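Recording folding demonstrations by remote control

Set the follower arms at their home pose and start the Flustden session from the leader station. Confirm that both wrist cameras are streaming before touching the leader handles. A session runs 20 episodes, after which the operator changes.

Open the grippers fully during the approach. Bring the fingers down beside the garment with the tips angled toward the surface, stop, and only then close. Keep the leader handles moving at an even pace. Pauses longer than a second are learned as part of the task. 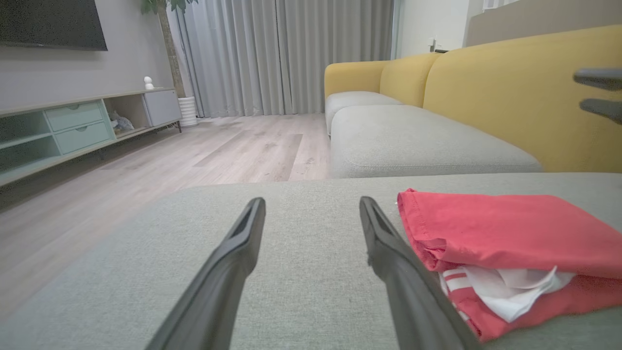
Grasp choice decides most of the episode. Approach from a free edge of the stack and put one finger close to the fabric before committing to the close. With a folded garment like the coral-red one, on the gray upholstered surface, the right finger is already at the left edge of the fold and the gap is still wide open, so the remaining motion is a small shift to the right. If the fingers come down on top of the layers, back off and repeat the approach in the same episode. Corrections are kept.

End each episode with the grippers open and clear of the fabric. Mark it pass or fail at once from the foot pedal. Notes typed later are ignored by the loader.

Of the 4,000 episodes recorded for the Stanmont set, 3,783 passed review. Pilar Daza rejected 195 for dropped frames on one wrist stream. Check the stream log after every session and rerecord any episode it flags.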